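So the Gautam district council finally has a majority, and if you had bet on who would build it, you probably would have lost your money like I did. The Orken slate and the Clometti people spent the whole spring calling each other names in the local paper. Late last night they signed a joint agreement anyway, just before 11 p.m., with hardly anyone left in the building except me and two guys from the radio.

Aurelio Casado gets the council presidency out of it. He took his seat by 134 votes, 658 to 524, in the tightest ward of the election, and a month ago his own party wasn't even sure he would run. Now he's the one handing out the assignments – go figure. I asked him on the stairs if he trusted his new partners and he told me, "I trust what they signed," and kept walking.

The deal covers four points. The two I care about are the bus contract, which goes back out to bid in June, and the Gillden market hall, which stays public for the whole term. The other two are mostly about who chairs what, and I'll spare you the list. Clometti's side had wanted to lease the hall to a private operator, so that was a pretty big thing to give up, and a couple of their folks looked sour about it when they came out.
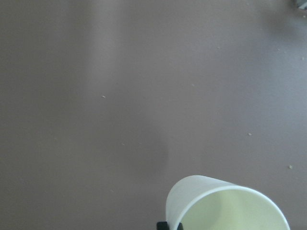 A white paper cup on its side on a tabletop.

What they have on paper is nine seats, enough to pass a budget if every single one of them shows up and votes the same way. I've covered this council long enough to have my doubts! One Clometti member already told me she'll decide on the bus contract "when I see the numbers," and she said it loud enough for Casado to hear.

The outgoing president didn't come down to talk to us. Her office sent a two-line note wishing the new team well and saying she'll keep her seat in the opposition. The first session under Casado starts at 6 p.m., with the parking fees first on the agenda – I'll be there and will post the votes as they come in.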